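Clellar CL-200 疫苗运输冷藏箱

最后更新：2018年2月2日，星期五

CL-200 是 Lornamov 为基层接种点和流动接种队设计的无源冷藏箱，用于疫苗从县级冷库到接种现场的短途运输与当日存放。箱体不含压缩机，不需要外接电源，依靠预冻后经调温的冰排维持 2 ℃ 至 8 ℃ 的内部温度。本页适用于 2017 年 6 月以后出厂的批次，早期批次的铰链和密封条规格不同，订购配件前应核对箱底铭牌。

主要规格

有效容积：25 升
冰排数量：8 块，随箱供应
箱体外壳：滚塑聚乙烯，一次成型
保温层：聚氨酯发泡，无接缝
冷藏保持时间：31 小时（环境温度 43 ℃，满载，不开盖）
箱盖开合寿命：3000 次
密封条：硅橡胶，可更换
温度指示：盖内插槽，可放置电子记录仪或指针温度计
颜色：浅灰，盖沿为蓝色

保持时间在箱盖全程关闭的条件下测得。接种现场需要反复取苗，实际时间会缩短，缩短的幅度取决于开盖频率、每次开盖的时长以及箱内装载量。装载不足一半时，建议用调温后的水袋填充空隙，不要用纸张或泡沫碎块。

冰排的调温

含铝佐剂的疫苗（百白破、乙肝、破伤风等）冻结后效价下降，且无法恢复。运输中的冻结多数由未调温的冰排直接接触疫苗盒引起。冰排从冷冻室取出后，应单层平放在室温下，直到摇动时能听到内部有水流动，再装入箱内。所需时间随室温变化，以摇动判断为准，不以钟表为准。

CL-200 的内胆四壁设有隔板，冰排插在隔板外侧，与疫苗盒之间留有空气层。隔板可以拆下清洗，运输疫苗时必须装回。未装隔板的箱体不在防冻结性能的保证范围之内。
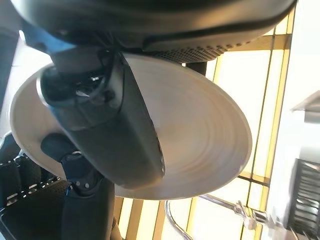 装箱顺序为：底部冰排，侧壁冰排，隔板，疫苗盒，记录仪，顶部冰排，箱盖。记录仪的探头放在疫苗盒之间，不要贴靠冰排，否则读数偏低，会掩盖箱体中部的升温。多剂量瓶应直立放置。稀释液可与冻干疫苗同箱运输，但不得冷冻。

开启后的多剂量瓶不应直接放回箱内，应插在箱盖下方的海绵垫孔中，海绵垫在接种进行期间覆盖箱口，代替箱盖。海绵垫为耗材，变硬或出现裂口时更换。

清洁与维护

每次使用后用中性洗涤剂擦洗内胆，敞盖晾干后存放。含氯消毒液可用于外壳，不宜长时间接触密封条。密封条每半年检查一次，方法是在盖沿夹入一张薄纸后扣紧，沿四周逐段抽拉，能轻易抽出的位置说明密封不足。更换密封条不需要工具，新密封条的接口应置于铰链一侧。

箱体外壳出现贯穿裂纹时应停止使用。表面划痕不影响保温。不要在箱盖上坐人或堆放重物，铰链变形后无法校正，只能整体更换。

测试记录

本型号的保温测试由 Makhubela 实验室完成，测试负责人为 Hendrik Ndlovu。测试在恒温室内进行，箱内布置九个测点，以其中任意一点首次超过 10 ℃ 的时刻作为终点。跌落测试从一米高度进行，六个面、八个角和十二条棱各一次，测试后箱盖仍能正常扣合。完整报告可向销售部门索取，需注明用途和收件单位。

Domorbridge 地区的流动接种队自去年起使用本型号。据该队冷链管理员 Mpho Visser 反馈，肩带在满载步行时滑动较多，现行批次已将肩带扣改为双孔式，旧肩带可免费换新。

订购

最小订购量为 1 箱。订购 200 箱以上可按批次出具温度验证证书，并可在箱盖上印制单位名称。交货期在订单确认时给出。备用冰排按 8 块一组出售，密封条和海绵垫单独出售。肩带换新请联系 Capucine Rolland，来信须附铭牌上的批号。

CL-200 不适用于需要超低温保存的疫苗，也不能替代固定冷库作过夜以上的储存。

分享 31　评论 3

相关产品
Clellar CL-200 备用冰排（8 块装）
Clellar 硅橡胶密封条
Clellar 海绵垫
Lornamov 盖内式电子温度记录仪
冷链箱验收检查表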